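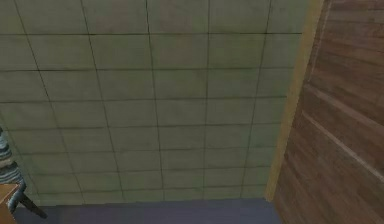

3 min read

Progress report to the Grigaitė Fund: the open day at Lorkholm
Prepared by Albane Masson, program lead, March 18, 2025

1. Purpose of this report

The grant agreement asks the project to report on each public activity within the reporting period. This report covers the open day held at the Lorkholm site, at which the household navigation work was shown to visitors outside the project for the first time. Spending is reported separately by the Plostden finance office and is not repeated in this document.

2. Program of the day

The open day consisted of two sessions, one in the morning for partner organizations and one in the afternoon for the general public. Registration was handled through the Lorkholm front desk, and 236 visitors signed in over the two sessions. The partner session was limited to 18 places so that guests could work directly with the simulation software. All places were taken.

Rasmus Stankevičius opened both sessions with a short talk on the aims of the project. Visitors then moved to the demonstration room, where Līga Kalniņš presented the simulated home interiors in which the navigation software is trained and tested. A question period closed each session.

3. What was demonstrated

The demonstration was built on Grultard, the project's library of simulated rooms. The view at the head of this report is rendered in simulation and shows a tiled surface beside reddish-brown wood, with a narrow tan trim between the two and a plain slate-colored floor along the base. Part of a striped fabric item and a thin dark leg come into view at the left. Views of this kind were chosen for the presentation on account of how little they offer the software to work with. A repeated grid of tiles gives few cues about position, and an object seen only in part is difficult to name with confidence.

Ms. Kalniņš explained how the software compares successive views to estimate where it is in a room. She then ran the same route under two settings, the first using single views and the second using a short history of views. The second setting reached the goal point in both sessions. The first lost its position near a large tiled area during the afternoon session and had to be restarted. The team let the audience watch the restart in full, and several of the afternoon questions concerned it.

Partner guests were also invited to set their own start and goal points. The interface proved slower than planned when several stations were in use at once, and one station was closed for the second half of the morning.

4. Response from visitors

Written comments were collected at the exit. The partner guests asked most often about lighting changes and about the step from simulated rooms to real ones. Public visitors were more interested in how long training takes and whether the software would store views of their homes. Senyo Quartey answered the questions on privacy and has since drafted a one-page statement for the project website. The draft is with the Plostden legal office for review.

A number of comments noted that the texture detail in some rooms was low, particularly on wood and tile. The team agrees with this observation. The present textures were kept small so that training could run on the existing machines, and nearly 4000 training runs have been completed on that basis.

5. Changes to the work plan

Three changes follow from the open day. Heino Krūmiņa will lead an update of the wall and floor textures in Grultard, starting with the rooms used in the demonstration. The interface will be tested with all stations running before it is shown again. Partially visible objects will be scored as a separate category in the next evaluation – at present they are counted together with fully visible ones, and the combined figure is hard to interpret.

None of these changes affects the total budget. The texture update will take staff time from the planned documentation work, and the user guide will move to May as a result. The project requests the Fund's agreement to this revised date.

6. Next report

The next progress report will contain the results of the revised evaluation and the final text of the privacy statement. Questions on the present report may be sent to Ms. Masson at the Lorkholm office.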